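We're looking for people in and near Susik to spend a few paid sessions with us this summer, helping us get to the bottom of a grip fault. No engineering background needed! If you've ever packed a moving box, stocked a shelf or put away somebody else's groceries, you already know the job.

# Call for participants: the Hurnero slip study

Posted 2019-06-16 by the handling group at Proltetti

## What went wrong

Hurnero is our arm for lifting and moving household storage containers. It learned the job from people: they held a hand-operated gripper, picked things up, put them down, and the arm learned to copy those motions. We were very happy with it. Then in January, during a long unattended run at our Ninh site, it let go of a full container at shoulder height.

Nobody was hurt. The container landed inside the fenced area and the arm stopped, but it stopped late. The slip sensor noticed the load moving and the software waited for a second reading before it acted. By the time that came in, the container was on the floor.

We went back through the logs for the whole run. Out of 3976 lifts, 134 showed some slip before the arm recovered, and nearly all of those were smooth plastic containers with rounded corners. Cardboard was fine. Fabric bins were fine. So we pulled Hurnero off containers entirely, and it stays off until we know more.

The stopping delay is already fixed (the arm now acts on the first reading, and yes, it gets jumpy). The slipping itself is the part we need you for. When we looked at our old sessions, we found that almost all of them were done by the same handful of staff, who had gotten into the same habits: come in fast, squeeze hard, lift. The arm picked up those habits along with everything else. We'd love to see how other people do it, especially people who are careful, or slow, or left-handed, or who have worked with their hands for years.

## What you'll be doing

Sessions take place at our Susik workshop, at a normal-height table. You can sit or stand. A session goes like this:

1. You get a short introduction to the hand-held gripper and as much time as you like to play with it. Opening and closing it feels odd for the first few minutes and then it stops feeling odd.

2. You start each try with the gripper open and the container standing back from it on the table, so that we record your whole approach and not only the grab.

 The recordings are made from the tool itself, so we mostly get tabletop, container and fingers, with a gap of bare wood to cross before anything touches.

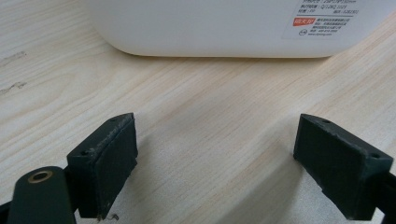
3. You close on the container, lift it a little, hold it, and set it down again. How you do that is up to you. Corner, side, rim, all welcome.

4. We change something (the load, the position, the container) and you go again.

5. If it slips, you say "slip" out loud and let it go. Please don't try to catch it! Those tries are as useful to us as the clean ones, and we keep every one of them.

You'll do up to 21 tries, with breaks whenever you want them. At the end there's a short chat about what felt secure and what didn't. Some of our best ideas so far have come out of those chats, including one about pausing before the lift that we're now testing on the bench.

## Safety

You will not be working near the moving arm. Hurnero is kept in a separate locked room and is switched off during sessions. The gripper you hold is powered by your own hand, so it closes only when you close it.

Loads are light. Even so, containers do get dropped in a study about dropping containers, so we ask for closed shoes, no dangling jewelry, and hair tied back if it's long. Fingers stay out of the gap between the gripper's own fingers while you're squeezing. If anything pinches, wobbles or just seems off to you, stop and tell us. You'll be paid for the full session either way.

The full report on the January drop is in a binder at the front table, and anyone taking part can read it. It's a bit dry, but nothing has been taken out.

## Who can join

- Age 18 or over
- Comfortable using one hand repeatedly for short stretches
- Able to come to Susik for at least two sessions
- No current wrist, hand or shoulder injury

Left-handed people, please do write in! We have very few recordings from you. People with small hands too: our staff mostly have large ones, and we suspect that matters more than we thought.

## Pay and practical things

You'll receive 300 for completing two sessions, paid in local currency on the day of the second one. If you can only make the first, you get half. Travel by bus or train is paid back when you bring the ticket. Coffee, tea and sandwiches are on us.

We record the tabletop view and the sound in the room (for the "slip" calls). Your name is stored separately from the recordings, and you can ask us to delete yours at any point before the study closes.

## How to sign up

Write a few lines to Radosław Witkowska, who runs the sessions, care of the Susik workshop, or stop by the front desk and leave a note. Tell us which hand you use, whether mornings or afternoons suit you, and what kind of work you do or used to do. Everyone gets a reply, including people we can't fit in this time.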